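# Preparing an Equipment Request for a Tabletop Manipulation Station

Applicants to the Sulside equipment fund should complete the steps below before a request is sent to Kuo-hua Hsueh for approval. The ceiling for a single station is £2,000, excluding the arm itself. Requests for arms are handled under the separate Polov agreement.

## Before you begin

You will need the current room plan, one written quotation for each item above £80, and the name of the person responsible for the station once it is installed.

## Steps

1. **State the task.** Describe in one or two sentences what the robot will be asked to do. "Place a pen in a bowl" is sufficient; "general manipulation research" is not and will be returned.

2. **List what you already hold.** Tables, chairs, monitors and computers recorded on the Karaca inventory may not be bought again from this fund. Give the inventory number of each item you intend to reuse.

3. **Survey the floor area.** Measure the work surface, its height and the clear space on every side. Mark the nearest wall sockets and note any furniture that must move – chairs are often left off the plan. Attach at least one photograph of the work area with the task objects on the table.

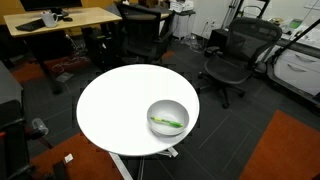
4. **Price the small items.** Bowls, cups, pens and similar objects are entered as a single line, up to £40. Spare sets should be included here, as later claims for consumables are not accepted.

5. **Allow for power and cabling.** Enter extension leads, cable covers and mounting hardware separately. If a new socket is required, obtain a figure from the Sivley estates desk and attach it to the form.

6. **Add delivery and a reserve.** Use the delivery charge shown on the quotation. The reserve is fixed at £80 per station and is released only on written request.

7. **Submit the form.** Send the completed form, plan and quotations as one file. Maribel Bedoya checks each submission for missing documents and will reply within 23 working days.

## After approval

Orders must be placed by the end of July. Any change of supplier – even where the price is lower – requires a revised quotation and a second signature.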